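The Salt Regent

The Salt Regent is the second novel in the Durkallow sequence, a series of fantasy books for older teenagers published by Caron.
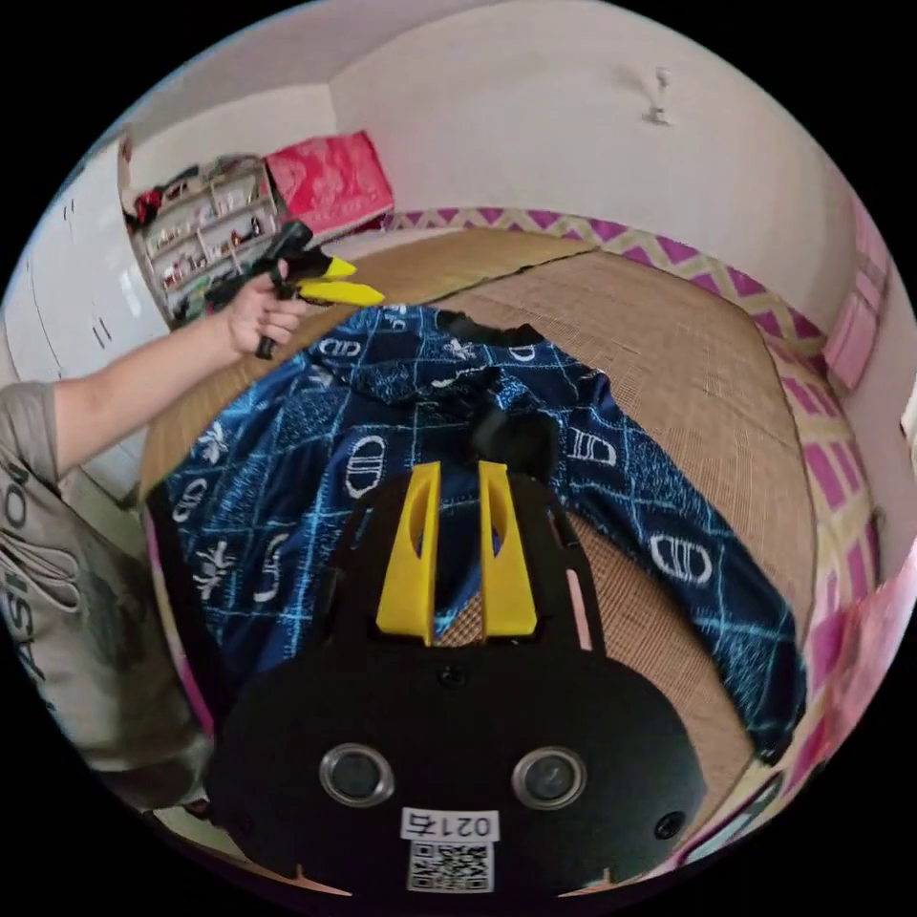 Plot

Fliria, a port built on drowned land, has been ruled for 26 years by a regent who claims to speak for a sleeping king. Kalex, a bell-ringer's apprentice, finds that the king's chamber is empty and flees inland to Durkallow. The last 40 pages return to the port, where two rival heirs are crowned on the same morning. Whether either has a real claim is left open, and the third book does little to settle it.

Background

Publicity for the book said that it drew on a lost cycle of harbour ballads. No source for these ballads has ever been given, and the verses quoted at the head of each chapter appear nowhere else. The claim was dropped from the paperback.

The publisher has also described the novel as a bestseller in 53 countries. It has not said which lists were used – several of the editions counted seem to be the same English text sold abroad.

Reception

Reviews were mixed. Praise printed on the jacket was taken mostly from other authors at Caron, and one line often quoted in its favour was written about the first book. Less friendly notices found the middle chapters slow and the magic poorly explained. Readers have tended to like Kalex more than the plot.

A film version was announced in October. No director or cast has been named.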